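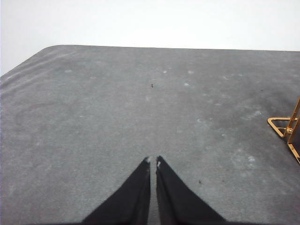 Gray fabric surface with two black gripper fingers.

Erkutthorpe Combat Sports Program
Progress report to the Meireles Fund, second reporting period

1. Summary

The program delivered 93 of the 108 coached sessions scheduled for the period. Most of the shortfall occurred in July, when the main hall at Erkutthorpe closed for floor repairs and the evening wrestling class could not be moved. The remaining sessions have been added to the next period at no extra cost to the Fund.

2. Participation

Registered membership stands at nearly 100, including juniors. Growth was strongest in the beginner grappling class. Attendance at the early striking class, which begins at 6:30 a.m., was lower than planned, and the class will be combined with the noon group from next period.

Six members competed in sanctioned amateur bouts. Results were mixed. Two flyweights won by decision at the Skanach regional card, and one lightweight was stopped in the second round and has completed the required medical suspension. The other three lost on points. Head coach Gonçalo Barros has asked that no member be entered for a further bout until weight management plans have been reviewed and signed.

3. Coaching and safety

All coaches hold current first aid certificates. Kirsty Tamihana completed her cornering and cut care qualification and now supervises sparring on the senior schedule. The revised concussion policy took effect at the start of the period. It requires a written clearance before any return to contact training, and applies equally to competitors and recreational members.

4. Budget

Spending on coaching fees was below forecast as a result of the hall closure. Travel costs to Skanach exceeded the approved line, mainly due to an overnight stay required by the weigh-in time. We request permission to cover the difference from unspent coaching fees. The order for replacement mats from Clavuva has been placed and delivery is expected next period.

5. Next period

Priorities are the delivery of the outstanding sessions, the opening of a women's competition squad under Ms. Tamihana, and an application to host an amateur card at Erkutthorpe. A draft budget for the card will be sent to the Fund separately.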